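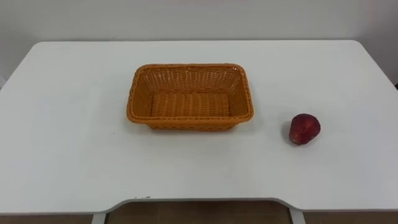

Lyon, May

Equipment Planning Meeting - Minutes
Last updated: May, after corrections from Thierry and Apolline

Present: Solange Joly (chair), Jérémie Coste, Timothée Rolland, Apolline Lecomte
By phone for items 3 and 4: Thierry Hamel
Minutes taken by Apolline Lecomte

Meeting opened at 9:40.

1. Minutes of the previous meeting

Approved with one fix. The spare power supply is on the shelf in the small workshop and was never sent back to Fokix. Jérémie will correct the inventory sheet.

2. Where we are with the pick-and-place work

Timothée gave the update and he was clearly having a good month. The fruit-to-basket task is now the one we use for every comparison: one piece of fruit on the white table, the orange woven basket next to it, and the arm has to put the first into the second. The logged total stands at 974 runs. The target for this round was 1081, so we are close, and Timothée thinks the rest can be done before the new gripper question is settled (see item 3).

He likes the setup because it is so plain. A white top against an off-white wall gives the vision side very little to trip over, and the basket walls slope outward, so the opening is wider than the base and a slightly sloppy drop still has a fair chance. Jérémie pointed out that this also makes the task a bit kind to us. Solange agreed and asked for a harder container to be added to the shopping list, something with straight sides and a narrow mouth.

Discussion on woven surfaces. Jérémie would like to keep the basket even after the harder container arrives, as the weave is a good test for the depth sensor and customers do pack into baskets like it. General agreement. Apolline asked if we should buy a second one of the same model in case this one gets crushed. Yes, and buy it now while the store still carries it.

3. Grippers

This took up most of the morning, and happily so!

Three options were on the table at the last meeting. The parallel jaw from Fokix is out: it is solid and we all like working with it, but the fingertips are too stiff for soft fruit and the padded version has been pushed back again. That leaves the soft two-finger gripper from Prornorari and the suction kit.

Thierry joined by phone at 10:15. He has spent a week with the Prornorari loaner at his site and was full of praise for it. Small red fruit is where he sees the biggest gain, especially pieces with an uneven shape that are wider at one end than the other. With our present fingers those tend to roll away just as they close. With the soft pair he could come in from nearly any side and still get a hold. He did have two complaints. The air line is short, and swapping the fingertips takes a special key that is easy to lose (he has lost it once already).

Timothée asked about cleaning. Thierry wipes the tips down between sessions and takes them off for a proper wash at the end of the week. Spare tips should be in the budget from day one.

The suction kit was discussed more briefly. Fine on flat packs, poor on mottled or bumpy skins. Jérémie would still like one eventually for the carton work, and there is no rush.

Decision: order 2 of the soft grippers from Prornorari, one for the arm we have and one to keep ready. Timothée to ask for the longer air line in the same quote.

4. Table and stand

The table is staying. There was some talk of replacing it with a proper lab bench, and Apolline had gone as far as pricing one from Ekby, but the present table has two things going for it. The curved notch in the near edge lets a person get in close to reset things without leaning over the whole top, and there is plenty of clear surface left over on both sides for more objects. Solange was pleased, since that frees up money for item 5.

Thierry suggested trying a matte gray cover for some of the runs, to see how much we are leaning on the white background. Everyone liked this. It costs next to nothing and the result will be useful whichever way it goes. The near rim has a few small dark marks on it. Timothée will try a damp cloth before the next session, and if they stay, they stay.

Jérémie would like tape marks under the basket so that start positions can be repeated. Timothée prefers to keep the positions loose, with the gap between fruit and basket changing from run to run. After some back and forth (friendly, but long) it was agreed to do both: taped positions for the comparison set, free placement for everything else.

Thierry left the call at 10:50.

5. Small purchases

Solange has set aside 200 euros for consumables and props this quarter. Agreed list:

- second orange basket, same model
- one straight-sided container with a narrow opening
- gray matte table cover
- plastic fruit in mixed sizes, plus real fruit bought weekly
- low-tack tape for position marks

Apolline asked that real fruit be bought on the morning it is used. Soft berries change a lot over a day and she would like that kept out of the results. Timothée will do the shopping on his way in. Receipts to Apolline, please, and with the project name written on them this time.

6. Second arm

Not for this quarter, but everyone is keen to start planning. Jérémie sketched a layout with two arms facing each other across one table, one picking and the other holding the basket steady. It drew a lot of ideas very quickly. Solange asked for a one-page note with power, floor space and training time before any supplier is contacted. Jérémie will draft it, and Thierry has offered to read it over.

7. Actions

Timothée - Prornorari quote, with spare tips, spare key and longer air line
Timothée - finish the remaining runs of this round
Jérémie - inventory correction, one-page note on the second arm
Apolline - order items under 5, let Ekby know we are not going ahead with the bench
Solange - sign off the gripper order once the quote is in

Meeting closed at 11:25. Next meeting in the same room, time to be confirmed by Solange.

Contact: Apolline Lecomte, Joly planning office | © Joly | Back to top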